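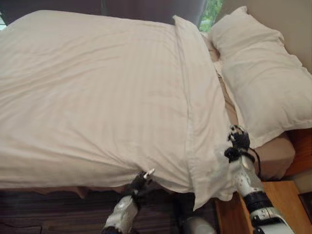 Home > Kids > Sports > How Cricket Works

How Does a Batter Score Runs in Cricket?

Last updated: November

14 shares | 3 comments

Cricket is played with a bat and a ball, a little like baseball. Two teams of 11 players take turns batting and fielding. The team with more runs wins.

The middle of the field has a long, narrow strip of short grass called the pitch. At each end stand three wooden sticks called stumps. Two small pieces of wood, called bails, sit on top of them. The stumps and bails together are called a wicket.

Two batters are on the field at the same time, one at each end. The bowler sends the ball toward one of them, usually so that it bounces once on the way. The batter tries to hit it and keep it away from the wicket.

Running between the wickets

After a hit, the two batters can run and swap ends. Each time they both reach the other end safely, the team gets one run. If the ball goes a long way, they may have time to run two or three.

They do not have to run. A batter can hit the ball and stay put. In baseball, a batter who hits a fair ball has to go, so this surprises many American kids. 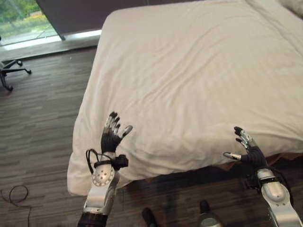

Fours and sixes

A rope or line goes all the way around the field. This is the boundary. If the ball rolls or bounces over it, the batter gets four runs. If it goes over without touching the ground first, the batter gets six. No running is needed for either one.

What is a century?

A batter who makes 100 runs in one turn has scored a century. Fifty is called a half-century. Getting out on 97 is hard to take, as Nelli Ojala of the Womarham junior club can tell you. She needed three more when a fielder caught the ball. Her teammate Widad Matar was at the other end with 35.

Ways to be out

If the bowler's ball hits the wicket and knocks off a bail, the batter is bowled. If a fielder catches a hit before it touches the ground, the batter is caught. If a fielder breaks the wicket while the batters are still running, the one who has not reached that end is run out. There are other ways too, but these three are easy to spot.

When ten batters are out, the team's turn is over. The last batter has no partner left and cannot carry on alone. A turn is called an innings, with an "s" even when there is only one.

Reading the score

In the United States, a score of 341 runs with six batters out is written 341/6. People say "341 for six." In Australia the numbers are often put the other way around, so the same score is 6/341.

Written by Oona Toivonen

Previous | Next | More Sports | Back to Top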